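Home | Products | Setup Guides | Spare Parts | Contact
Shares 20 | Comments 4

Pinine Table Service Set
User Guide, Section 4: Laying, Clearing and Storing a Single Place

4.1 Scope

This section covers one place setting from the Pinine range: saucer plate, deep bowl, soup spoon and chopsticks, used with a wooden board. It applies to domestic use and to small dining rooms. For the serving dishes and the teapot, see Section 5. For replacement of single pieces, see Section 8.

Revised in June by Tekle Derese. The changes are in 4.4 (order of laying) and 4.7 (stacking height).

4.2 Parts for one place

Saucer plate, round, rimmed – 1
Deep bowl, rimmed – 1
Soup spoon, ceramic – 1
Chopsticks, wood – 1 pair
Board, wood – 1

The saucer plate is sized to carry the bowl with clear space on all sides. Do not substitute the Clolport side plate. Its well is too narrow and the foot of the bowl will stand on the slope.

4.3 Preparing the table

1. Clear the table and wipe it with a damp cloth. Dry it with a second cloth.

2. Check that the table does not rock. A full bowl of soup will spill over the rim at a slight tilt. Adjust the feet of the table or fit a felt pad under the short leg.

3. Allow 475 mm of table edge for each place. With armchairs, allow more.

4. Inspect each ceramic piece under a good light. Run a dry fingertip around the rim and the foot. Set aside any piece with a chip or a hairline crack.

CAUTION: A cracked bowl can fail when hot liquid is poured into it. Do not use a cracked bowl for cold food either. Discard it.

5. Inspect the chopsticks for splinters, particularly in the last part of the shaft before the tips. Light roughness can be taken off with fine abrasive paper and a drop of food-safe oil. Replace a pair that has warped. To test for warping, roll each stick on the table – a straight stick with squared sides will turn over evenly and lie flat on each face.

NOTE: New wooden chopsticks should be rinsed in warm water and dried overnight before first use. Do not soak them.

4.4 Laying the place

1. Put the saucer plate down first, centered on the chair. Leave two finger widths between the plate and the edge of the table.

2. Put the bowl on the saucer plate. The bowl may sit at the center or be moved toward the back of the plate if bones, shells or garnish are to be left on the front. Press down lightly on opposite sides of the rim. The bowl must not rock.

3. Put the soup spoon in the bowl with the handle resting over the rim. Lower it in by hand. Dropping the spoon is the most common cause of glaze marks on the inside of the bowl.

4. Set the board beside the plate. Keep it clear of the foot of the plate so that the plate stays level.

5. Pick up the chopsticks as a pair, by the middle of the shafts. Bring the tips together and check that they are even.

6. Lower the pair toward the board, tips first. Keep the two sticks parallel and pass them clear of the bowl and the spoon handle. If the sticks touch the rim of the bowl, lift and start again from a steeper angle.

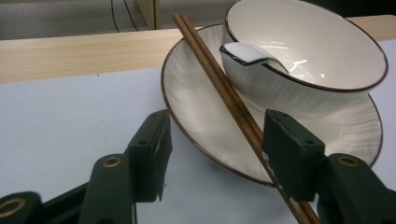
Fig. 4-3. Chopsticks held as a pair, tips just above the board. Bowl and spoon on the saucer plate.

7. Let the tips down onto the board, then lower the rest of the pair. Release the sticks only when they are fully supported.

8. Turn the pair so that it lies parallel to the edge of the table. For left-handed diners, mirror the layout.

NOTE: Where the bowl is to be filled in the kitchen, leave out step 3 and lay the spoon on the saucer plate. Fill the bowl to no more than a finger width below the rim.

4.5 During the meal

Leave the bowl on its saucer plate. The plate takes drips and keeps the hot foot off the table surface. To move a full bowl, lift the saucer plate with both hands. Take the spoon out first if the handle reaches far past the rim.

Do not stand chopsticks upright in the bowl. Lay them on the board when they are not in use.

4.6 Clearing and washing

1. Remove the chopsticks first, then the spoon, then the bowl, then the saucer plate.

2. Scrape food off with a soft spatula. Metal utensils leave gray lines on the glaze. These can usually be removed with a paste of baking soda and water.

3. Wash ceramic pieces by hand or in the dishwasher. In the dishwasher, set bowls at an angle so that the foot ring drains, and leave a gap between rims.

4. Use a soft brush on the ribbed surfaces, working along the ribs. Sauce left in the ribs overnight will need a second wash.

5. Wash chopsticks and board by hand in warm water with mild soap. Wipe dry at once. Stand the chopsticks in an open holder and the board on its long edge.

CAUTION: Do not put the wooden parts in the dishwasher, in the oven or on a radiator.

4.7 Storage

1. Store saucer plates in stacks of no more than eight, with a paper or felt sheet between each.

2. Store bowls in stacks of no more than four. The earlier edition of this guide allowed six. Bowls from mixed deliveries may nest too tightly at that height.

3. Lay the spoons on their sides in a lined drawer. The drawer needs a clear inside length of 270 mm if chopsticks are to share it.

4. Keep chopsticks in matched pairs with a paper band. The grain varies from pair to pair and mixed pairs are difficult to sort later.

5. Oil the board and chopsticks when the surface looks dull. Apply thinly, leave overnight and wipe off the excess.

4.8 Faults

Bowl rocks on the plate: check for dried food under the foot ring. If the foot is clean, try the bowl on a second plate to find the faulty piece.

Spoon slides down into the bowl: the handle is too low on the rim. Turn the spoon so that the handle rests across a dry part of the rim.

Chopsticks roll off the board: the board is not level, or the pair has worn round at the edges. Replace worn pairs.

Glaze looks cloudy: mineral deposit from hard water. Wipe with diluted white vinegar, rinse and dry.

Replacement pieces are supplied by Bredetora through the Tesfamariam parts counter, Monday mornings only. Quote the part name and the number of pieces.

Previous: Section 3 | Contents | Next: Section 5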